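Rehearsing the Shelf: What Simulation Does to the People Who Pack

Sigrún Nørgaard
October 25, 2025

Discussions of warehouse automation usually concern the arm. The questions are how fast it moves, what it can lift and how many people it displaces. After two years on the mixed-goods line at Paltberg, I think the more important change happens earlier, in the simulator, and that it affects the packers before any hardware is bolted to the floor.

Paltberg handles returns and small household orders for Hjaltadóttir, a mail-order firm with a wide and untidy catalogue. A single tote can hold a lamp, a houseplant and a drink. Boxes of one size were automated long ago and there is little left to say about them. Mixed goods are different. The grasp has to be chosen for each item, and the item has to be recognised before the grasp can be chosen.

Broltora supplied the control software. Its method is to train the picking policy on rendered tables, with the objects, positions and lighting changed between runs, and to move to the real cell only when the simulated failure rate is low enough. The method is sound. A dropped item in simulation costs nothing, and a test that would take a week on the line can be run overnight. I have no quarrel with the engineering.

My concern is who decides what goes on the table. In August the object library for our line held 137 models. It had been put together by Broltora's staff from our stock list, which records dimensions, weight and a product category. It does not record how a thing behaves in the hand. Our packers know that a globe turns on its stand if it is taken by the sphere, and that a leafy plant must be held by the pot and kept clear of its neighbour. None of this was written down at Paltberg, as it had never needed to be. New starters learned it by standing next to someone for a fortnight.

When the first policy reached the real cell, it failed in ways any packer could have predicted. It took globes by the sphere. It closed on foliage. The site then asked seven packers to sit with the engineers, go through the rendered layouts and mark where each item should and should not be held. The sessions were booked as "support time" and paid at the packing rate.

This is where I part company with the usual account, in which automation removes dull work and leaves people with better work. The marking sessions were better work. They were also skilled work, closer to process engineering than to packing, and the grade did not move. What the packers supplied became part of the policy, and the policy belongs to the supplier. Once the grasp rules were in, the sessions stopped.

The layouts themselves deserve more attention than managers give them. They look trivial, and people who see them for the first time tend to ask why anyone is being paid to discuss them. The difficulty lies in the combinations. A clear plastic object on a white surface gives a depth camera very little to work with. Leaves overhang the space a gripper needs for its approach. Shadows can be taken for edges. An experienced packer sorts all of this out without noticing, and so it tends to be left out of any job description.
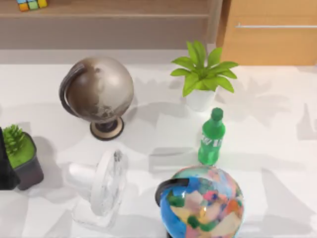
Simulated table with mixed goods: two globes, two potted plants, a green bottle and a transparent desk fan.

A fair objection is that the packers were not asked to do anything they were not already paid for. They were paid to know how to handle goods, and they said how they did it. I do not find this convincing. Handling knowledge used on the line is spent one item at a time. The same knowledge placed in a training set is applied to every item afterwards, at every site that licenses the software. Pesel, which runs a smaller line on the same system, received our grasp rules with its installation.

Three changes would help. Authorship of grasp rules should be recorded by name, as revisions to a drawing are. Time in the simulator should be graded as technical work, with a minimum of one shift a month kept open after commissioning, so that the skill is maintained when the catalogue changes. The supply contract should state what the site receives when its rules are reused elsewhere.

The cell at Paltberg now clears 1,000 items in a shift, and the exceptions go to a bench staffed by two people. Both took part in the marking sessions. They keep a paper list of the items the arm hands back and the reason for each. At present there is no field in the software where they can enter it.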